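Ports & Shipping | Site Visits

Inside the Boychuk spill response depot
3 July 2020

The Boychuk depot sits behind the grain terminal, at the end of a road shared with trucks waiting for the ferry. Visitors sign in at the gate and collect a life jacket before going any farther.

Natnael Negussie, the duty manager, took our group through the main store first. The depot holds 2409 feet of floating boom, most of it on reels facing the slipway doors. A further 448 feet is kept folded on trailers so it can go by road to the smaller harbors up the coast.

Two skimmer boats work from the inner quay. The older one, Pimosmont, was out of the water for a new shaft seal. We went aboard the other, Flinau, which can be under way in nearly 2 hours if the call comes at night. Her deck tank was opened for us and the smell stayed in our clothes until dinner.

Aaliyah Gauthier runs the training side. Crews practice laying boom across the channel at slack water, using a moored barge as the leaking ship. She said the tide gives them more trouble than the wind.

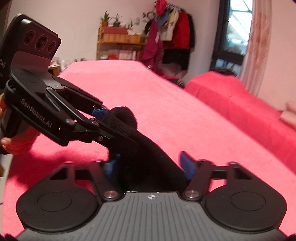 After lunch we saw the radio room, where collision reports from the strait are logged and passed to the coast guard. Julián Aguirre had the log open at last winter's entries and answered questions for half an hour. The drying shed was closed for roof repairs.

The next visit is in August. Places are limited and sturdy shoes are required.

Contact us | Back to top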